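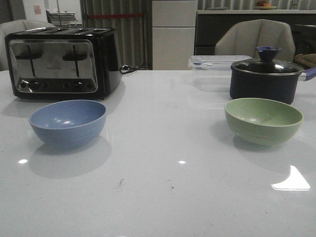 Four-slot toaster with cord, two bowls, lidded food container and saucepan on a white tabletop.

Valville Community Center
Shared Kitchen and Dining Room: Periodic Safety Inspection
Completed checklist with inspector comments

Inspection type: Scheduled, with follow-up items from the December inspection
Areas covered: Main kitchen, serving counter, dining room, dry storage, rear corridor
Areas not covered: Roof exhaust fan, basement boiler room (inspected under separate contract by Hutchins)
Rating key: S = satisfactory. C = correction required. R = repeat finding. N/A = not applicable.

Section 1. Exits and Passageways

1.1 Exit doors open fully from the inside without a key. S
Comment: All doors were tested. The rear door closes slowly in its last few inches, but it latches.

1.2 Passageways are clear to their full width. R
Comment: Folding chairs were again stacked in the rear corridor next to the exit. The chairs must be returned to the rack in the storage room at the end of each event. This item was cited in December and remains open.

1.3 Exit signs are lit and can be read from the dining room. S

1.4 Emergency lights operate when the test button is held. C
Comment: The unit over the serving counter came on and faded before the end of the test. Replace the battery.

1.5 Posted occupancy limit matches the current permit. S
Comment: The dining room is posted for 200 persons. Table layouts for larger events are to be approved by the front office before tickets are issued.

Section 2. Fire Protection

2.1 Portable extinguishers are mounted, tagged and fully charged. S

2.2 A Class K extinguisher is present in the main kitchen. S
Comment: The instruction placard has been moved to eye level as requested.

2.3 Hood filters are in place and free of heavy grease. C
Comment: The two filters above the range had visible buildup on the lower edges. Cleaning is to be added to the weekly closing list.

2.4 Hood suppression system carries a current service tag. S

2.5 Storage is kept below the required clearance from sprinkler heads. C
Comment: Paper goods on the top shelf in dry storage were too close to the ceiling. Staff moved the boxes during the inspection. The shelf should be marked with a line showing the highest permitted level.

Section 3. Electrical

3.1 Outlets near sinks are protected and trip when tested. S

3.2 Countertop appliances are plugged directly into wall outlets. R
Comment: A household extension cord was in use behind the coffee urn at the serving counter. It was removed. Extension cords and power strips may not be used with any heating appliance in this building.

3.3 Cords and plugs are free of cuts, scorching and loose prongs. S

3.4 Small heating appliances are unplugged when the kitchen is closed. C
Comment: The evening closing sheet has no line for this check. Add one, with a space for initials.

3.5 Electrical panel is accessible and circuits are labeled. C
Comment: The panel is accessible. The labels for the dining room circuits are handwritten and have faded. Provide a typed directory inside the panel door.

Section 4. Gas Equipment

4.1 Shutoff valve is labeled and can be reached without moving equipment. S

4.2 Range burners light evenly. S
Comment: The front right burner was slow to light on the first attempt and normal on the second. No correction is required, but the condition should be reported if it continues.

4.3 Flexible connectors and restraining cables are attached. S

Section 5. Food Storage and Sanitation

5.1 Refrigerator and freezer logs are complete. C
Comment: Entries were missing for each Sunday in the log. The user group holding the kitchen on that day is responsible for the reading.

5.2 Stored food is covered, labeled and dated. C
Comment: Several containers had contents marked but no date. Undated items were discarded.

5.3 Cleaning chemicals are stored away from food. S

5.4 Handwashing sink is supplied with soap and paper towels. S

Section 6. Floors and Furnishings

6.1 Floors are level, sound and free of trip hazards. C
Comment: The metal strip at the dining room threshold has lifted at one end. A cone was placed until the repair is made.

6.2 Shelving is secured to the wall and within its posted load. S
Comment: The storage units supplied by Grerport are posted at 300 pounds per shelf. Canned goods are to stay on the lower shelves.

6.3 Tables and chairs are in good repair. S

Correction Schedule

Items 1.2 and 3.2, as repeat findings, are to be corrected at once and confirmed in writing. Items 1.4 and 6.1 are to be completed before the next public event. All other items marked C are to be completed before the next scheduled inspection.

Repairs costing more than $1000 require approval from the Driltstead district office before work begins. Requests should cite work file 273 and the item number from this checklist.

A copy of this report is to be kept in the kitchen binder and made available to all user groups.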